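Print this article | E-mail to a friend

Three Slots, One Desk
By Annag Swanson
23/03/2024

Upright storage is the cheapest repair a paperback will ever get. Elis Yorath, who runs the bindery in Alulby, sees the same fault weekly: a stacked book, pulled out from the bottom by its spine. Glossy covers slide and scuff first.

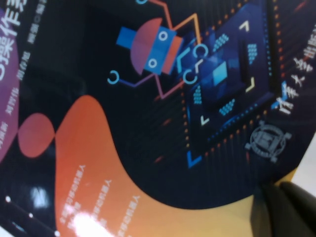
Light and surface

A matte desktop grips a book better than lacquer. It also shows grit, and grit under a cover works like fine sandpaper. Wipe before shelving. 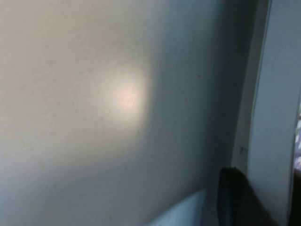

Yorath keeps lamps well back from paper. Heat curls a laminated cover toward the board side, and glare hides wear. A small spot of light on a pale, matte surface will bring up faint specks that even room light flattens. He checks desks this way each January.

Dividers matter more than height – a half-filled slot lets a book lean, and a leaning text block twists. 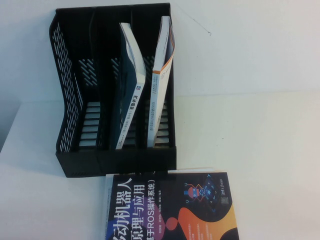

Black three-compartment file organizer, left slot free.

Fill the slack with a second volume or a piece of card. Thick paperbacks go in spine down only for short periods.
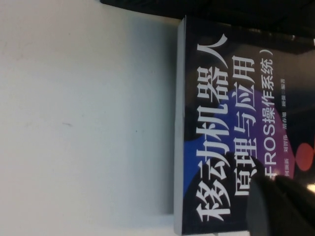

How long can a thick paperback lie flat?
Indefinitely, if nothing is stacked on it and the surface is level.

Related items
– Card spacers, cut to fit
– The Obura shelf test
– Eltcombe paper fair: what sold

Contact us | Copyright Anby Magazine | Back to top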